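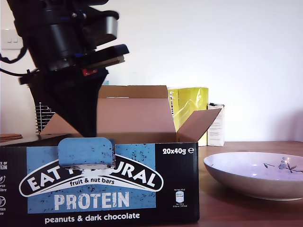
Cardboard boxes will be collected separately from other recycling in Drandcombe.

Drandcombe to begin separate cardboard collections in July

27 May 2026

Households in the northern half of Drandcombe will have their cardboard collected separately from July, under changes approved by the town council at its annual meeting. Cardboard is at present placed in the mixed recycling bin with cans, plastic bottles and cartons.

The first stage of the new service will cover 2065 homes on the north side of the river, from the Horance estate to the old railway bridge. Homes south of the river will keep their existing arrangements until the council has considered a report on the first stage. No date has been set for any extension.

Collections will take place every second week, on the same day as general rubbish. Each household will be given a reusable blue sack with a weighted base and a flap that fastens over the top. The sacks will be delivered with a printed calendar in the weeks before the service starts. Residents will not be charged for the first sack. A replacement will be supplied free of charge if the original is damaged during collection, and a small fee will apply in other cases.

The work will be carried out by Jayasinghe Recycling, which already empties the town's bottle banks. The council received three bids for the contract. The agreement runs for four years and may be lengthened by a further two if both sides agree. Cardboard from the round will be taken to the company's yard on the Anen road, where it will be baled and sold to paper mills. The council will receive a share of the income from sales and will publish the sum each year with its accounts.

The decision follows a survey of residents held over the winter. The council received 451 replies, most of them on paper. A majority of those who answered said that their mixed recycling bin was full before collection day at least once a month, and many named delivery boxes as the main cause. A smaller group asked for weekly collections of all recycling. That option was costed by officers and was not taken forward.

The survey also drew a number of comments about boxes left beside the bottle banks in the market car park. The council has removed cardboard from that site several times since the new year and has recorded it as fly-tipping. Signs will be put up at the car park before the new service begins, giving the collection dates and the address of the household recycling centre.

What can be put in the sack

Residents may use the sack for delivery boxes, shoe boxes, cereal packets, egg boxes, tubes from kitchen rolls and plain greetings cards. Boxes should be emptied and flattened. Tape and paper labels may be left on.

The following should not be placed in the sack: drinks cartons, pizza boxes with food on them, foil-lined packaging, wallpaper, and polystyrene or plastic film used as filling. Drinks cartons should continue to go in the mixed recycling bin. Clean pizza boxes will be accepted.

Boxes too large for the sack may be flattened, tied with string and left underneath it. Crews will take one such bundle from each home at each collection. Larger amounts, including packaging from new furniture or kitchen appliances, should be taken to the household recycling centre, where there is no charge for residents.

Sacks should be put out at the edge of the property by seven in the morning and taken in by the end of the day. In wet weather the flap should be fastened. Cardboard which is damp from rain will still be collected, but cardboard which has been soaked through may be left behind with a note.

Flats and shared entrances

Blocks of flats will not receive sacks. Shared cardboard bins will be placed in existing bin stores, and the council has written to managing agents to agree where they will stand. There are 118 flats in the first stage, most of them on the Horance estate. Where a bin store has no room for a further container, one of the present mixed recycling bins will be exchanged for a cardboard bin.

Residents who receive help with their bins will have their sacks collected and returned in the same way. There is no need to apply again. Other residents who would have difficulty in carrying a sack to the edge of the property may ask for help by telephone or at the council office, and no medical evidence will be required.

Shops and other businesses

The new service is for homes only. Businesses remain responsible for arranging the removal of their own packaging, and may not use household sacks or the shared bins at flats. The council was asked by several traders in Market Street whether a joint collection could be provided for small shops. A paper on the question will be brought to a later meeting.

Market stallholders will continue to leave flattened boxes in the cage behind the covered market at the close of trading. The cage will be emptied by Jayasinghe Recycling under the new contract, with no change to the times.

Cost and review

The service is expected to cost slightly more than present arrangements in its first year, owing to the purchase of sacks and bins. Officers have advised that the cost should fall after that, as less cardboard will pass through the sorting plant used for mixed recycling. The plant charges the council by weight. The additional money for the first year will be taken from the waste reserve and will not affect council tax bills already issued.

An amendment to delay the start until the autumn was put to the meeting and was lost. A second amendment, asking that the collection calendar be made available in large print, was agreed without a vote.

A review will be carried out after the first six months. It will look at the weight of cardboard collected, the number of missed collections reported, the condition of the material on arrival at the yard and the state of the bottle bank sites. Residents in the first stage will be invited to give their views by post or on the council's website. The findings will be presented in public.

The council has ordered about 1000 spare sacks for new homes and replacements. These will be held at the council office and at the library, and may be collected on proof of address.

Residents who have not received a sack and calendar by the end of the first week of the service should contact the council office. Until their sack arrives they may put flattened cardboard in the mixed recycling bin as they do now. A street list showing which homes are included in the first stage is on display in the library and at the Horance community hall.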